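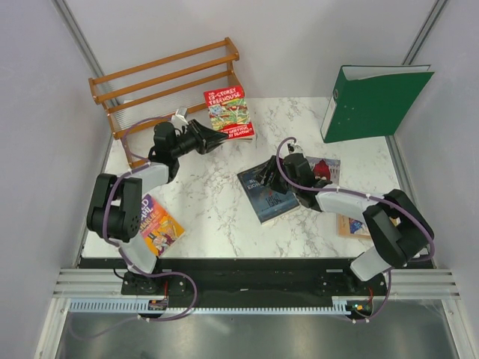 Books and two robot arms on a marble-patterned tabletop.

Gonine wind farm passes its first winter

The Gonine wind farm, on the ridge north of Bălan, has finished its first full winter of operation. The owner, Rurasine, published its seasonal report in April, and we have read it for our subscribers. The report is short, but it gives a good picture of how a small park behaves in a cold mountain region.

Gonine has 24 turbines. They were connected to the grid in 2 stages, the first before the summer and the second in early autumn. The winter was therefore the first season in which the whole park could run together. Rurasine writes that production was close to the plan in the first half of the season and below the plan in the second half. The weaker months had less wind than expected, and there was also ice.

Ice on the blades is an old problem at this height. When a blade carries ice, its shape changes and the turbine produces less. Pieces can also fall, so the machine must be stopped if people may be near. At Gonine the control system compares the wind speed with the power output and stops the turbine when the difference becomes too large. According to the report, the first settings were too careful. Turbines were stopped on mornings when there was only a thin frost, and it took several hours before they were allowed to start again. The settings were changed in the middle of the winter, and after this the stops became shorter.

The second subject in the report is the grid. The line from the ridge to the substation in the valley is older than the park, and on windy nights it cannot carry everything that the turbines are able to produce. In these hours the grid operator asks Rurasine to reduce the output. The company does not say how much energy was lost in this way, and in our opinion this is the number most missing from the report. Readers who follow other projects in the region will know that the same question comes back everywhere.

A stronger line is planned. The work has been given to Plira, which also built the access road. The old poles will be replaced along the present route, and the substation will receive a new transformer. Part of the route crosses forest land, where cutting is not permitted during the nesting season, so the work there must wait until autumn. For the open pasture below the ridge there is no such limit.

For the residents of Bălan, the most visible change is the road. It was made wider for the transport of the blades and it stays open to local traffic. The section above the last houses was damaged by melting snow and will get new gravel before the summer. Rurasine also offers a yearly payment of 700 lei to each household along the access road, and the forms can be collected at the town hall until the end of May.

The next report should cover the spring and summer months. We will return to Gonine when it is published, and we hope to find the curtailed hours in it.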